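About Rirnico

Home | What we do | About us | Training | Contact

Rirnico is a bookkeeping and records service for small charities, parish halls, allotment societies and clubs. We keep accounts, prepare year-end figures and sort out paperwork that has been left in boxes for too long. We work with organisations that have an income too small to justify a finance officer and too large to manage from a notebook.

How we started

The business was set up by Aravind Kandasamy and Irfan Zaidi, who had worked together in the accounts office of a housing association. Both were doing the books for local groups in their spare time. Aravind looked after a cricket club and Irfan looked after a community kitchen, and they kept being passed on to other groups with the same problems: missing receipts, two sets of figures and a bank mandate in the name of a person who had moved away.

They left the housing association in the same month and rented one room above the Herkier building. The first client was a brass band with 2 bank accounts and eleven years of unfiled statements. That job took most of the winter. The band is still with us.

We now have a ground-floor office in the same building, with step-free access from the car park side. The upstairs room is used for training.

What we do

Most clients come to us for monthly bookkeeping. You send us your bank statements, invoices and receipts, on paper or by email, and we enter them, check them against the bank and send back a short report. The report is two pages long. It shows what came in, what went out, what is owed and what is set aside for a particular purpose.

We also prepare annual accounts, help with grant reports and set up payroll for groups taking on their first member of staff. We do not give investment advice and we do not carry out audits. If you need an audit we can give you a list of firms in the area – we take no fee for this.

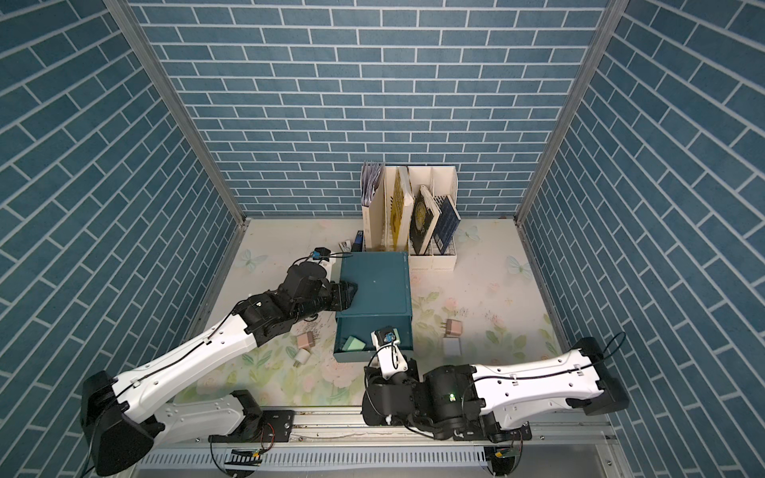

4 min read

Paper records

A good part of our work is still on paper. Many of the people who run small groups prefer it, and we have never asked a client to change. What we do ask is that papers are kept in an order somebody else could follow.

Our method is called Favum. It was worked out by Irfan over several years and it is simple enough to explain over the phone. Papers are grouped by year, then by type, then by date. Anything that belongs to a grant goes with the grant. Anything you are unsure about goes in a folder marked 'Ask', and we go through that folder together once a quarter.

When we take on a backlog, we first make a list of what is there before moving anything. The largest so far was from the Didenko Hall trust, which had 613 folders in a loft. We listed them all, returned the deeds and the photographs to the trust, and agreed with them in writing what could be shredded.

Our charges

Charges depend on the number of transactions. A group with fewer than 2,000 entries a year pays the lower rate, and most of our clients are in this band. Between 2,000 and 3,000 there is a middle rate. Above that we give a written quote. Backlog work is charged by the day, and we tell you the likely number of days before we begin.

We send invoices quarterly. There is no joining fee and you can leave with one month's notice. If you leave, you get all your papers back, along with a copy of our working files.

Training

We run short courses for people who have just taken on the books for a club or charity. They are held upstairs in the evening and start at 6.30pm. The autumn course begins in October and covers bank reconciliation, petty cash, restricted funds and how to read a set of accounts. Places are free for existing clients.

Getting in touch

The office is open from 9am to 4pm. You can drop off papers at the front desk during those hours and we will give you a signed receipt. Please do not leave papers in the outside letterbox – it is shared with the other tenants. For new enquiries, use the form on our contact page and either Aravind or Irfan will reply.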